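Subject: Re: [parngate-users] Grasp labels on thick clothing

> We trained on the Gasitz split and folding works on shirts, but the
> policy keeps missing the hem on padded coats. Is it the labels or
> the amount of data?

Mostly the labels, I think. We relabeled 1067 of our 2299 hand-held gripper clips so the grasp point is the hem edge – the old label was the center of the garment. Same network, same training time. Hem grasps on padded coats went from 50 to 78 percent. Shirts did not change.

Typical clip from the relabeled set, quilted jacket held at the lower edge between the finger pads:
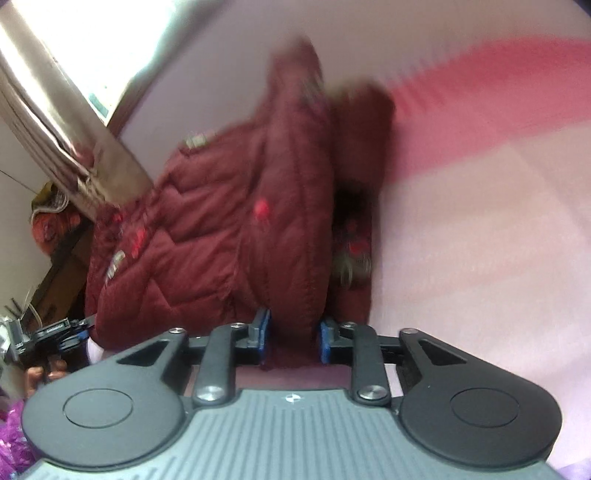 ## Still open

- Motion blur during the lift. We keep those clips for now.
- The Ibarra export drops the second gripper's track. Fix planned for March.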